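Swapping fingers on the arm: Tasum hard pads vs. Kim rubber

July 12, 2024

Posted in: Workshop, Arms and grippers

I've had the small arm running in the living room since December, and until last month it still had the fingers it shipped with. Those are the Tasum hard pads, straight plastic with a thin grip strip glued on. They work well on boxes and bottles. They do badly on anything flat, and the strip on the left one started peeling after a few weeks.

Bent Fogh had a spare pair of Kim fingers, the black rubber-coated ones, and he mailed them to me so I could compare. They are a lot bigger than the Tasum pads. The tips are rounded and curve in toward each other, so the first thing they touch is a small area near the end. I was worried they would block the wrist camera. They do take up a good part of the view, but the middle stays clear when they're open, and the middle is what I need.

Mounting took longer than it should have. The Kim fingers use the same bolt pattern but the bolts need to be longer, and I had to go out and buy some. After that I had to redo the closing limits in the controller. I'm using the Grerkeck board, which stores finger travel as a raw number. The old closed position was 3,000. With the Kim fingers the rubber was already squeezing hard well before that, and the motor got hot. I backed it off until the tips just touched and saved that. The open position I left at 789.

I tested with things from the house. A mug, a sponge, a deck of cards, a TV remote, a bunch of keys. Each one got 12 tries with each set of fingers, same arm speed, same starting height.

Mug and remote: no difference that I could see. Both sets got all of them.

Sponge: the Kim fingers were better. The hard pads pinched it at an angle and it sometimes twisted out on the way up.

Cards: both were bad. A closed deck lying flat needs a thinner tip than either of these.

Keys were the one I cared about, because they have no good side to grab. For the low pickups I use a plastic step stool as a table. It's the right height, and the ridges on top let a fingertip get a little way under things.
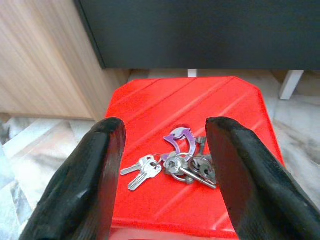
Kim fingers open over the keys, from the wrist camera.

The long key sticks out to the right on this bunch, so where you close matters. If the fingers come in on the rings and the purple dolphin clip, there is enough bulk to hold. If they come in on the blades, the keys fan out and slide. The hard pads managed 5 out of 12. The Kim fingers managed 9, and two of the misses were my fault for setting the target too far right.

There is a small nick in the rubber on the inner face of the right finger. I haven't noticed it changing the grip, but I'll keep an eye on it.

Custódio Loureiro asked in the comments last time whether I'd tried the Esen soft fingers. I haven't. They need an air line and I don't want a compressor in the living room. If somebody makes a version with a motor I'd try it.

For now the Kim fingers are staying on. Next I want to drop the closing speed by 18 percent and run the keys again, and after that I'll try filing down a pair of the old Tasum pads for the cards.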